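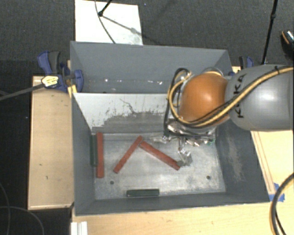

Unit 4: Storing and issuing stock

These notes go with the second half of the session. Read them before the workshop and bring them with you.

1. What a store is for

A store holds goods between the time they arrive and the time they are needed. It costs money to run: rent, heating, wages, insurance, and the money tied up in the goods themselves. Most of the choices in this unit come down to how much of that cost a business is willing to carry so that it does not run out.

2. Fixed and random location

In a fixed location system every item has its own place and nothing else goes there. Staff learn it quickly and can find things without looking them up. The drawback is wasted space, as a place must be large enough for the most you will ever hold and is often half empty.

In a random location system goods go into any free place and the place is written down. Space is used better, but the store depends on its records. If the record is wrong the item is as good as lost.

Many stores mix the two. The Itlow depot keeps its fast-moving lines in fixed places near the issue counter and puts everything else wherever there is room.

3. Order of issue

First in, first out (FIFO) means the oldest stock leaves first. Use it for anything that ages: food, paint, adhesives, rubber, batteries.

Last in, first out (LIFO) happens by default when goods are piled up or tipped into a deep container, with new stock on top. For bricks or gravel this does little harm. For sealant it means the bottom layer may sit there for years.

Note that FIFO and LIFO are also accounting terms. A firm may value its stock by one method and move it by another. Do not confuse the two in your written work.

4. The reorder level

Reorder level = (daily use x lead time in days) + safety stock

Worked case: the Rakley branch uses 19 hinges a day. The supplier, Meléndez, takes 4 days to deliver. The branch keeps 2 days' use as safety stock.

19 x 4 = 76
19 x 2 = 38
Reorder level = 114 hinges

When the stock falls to 114, an order is placed. Check that you can do this for a different lead time – the workshop sheet has several.

5. Stock checks

The Pisar warehouse lists 3816 separate lines. Counting them all at once would mean closing for days, so it counts a few lines each morning and works through the list over the year. Expensive lines come round more often.

Reading: chapter 4 of the course book, leaving out the section on bonded stores.

Contact the course office | Back to top
2 comments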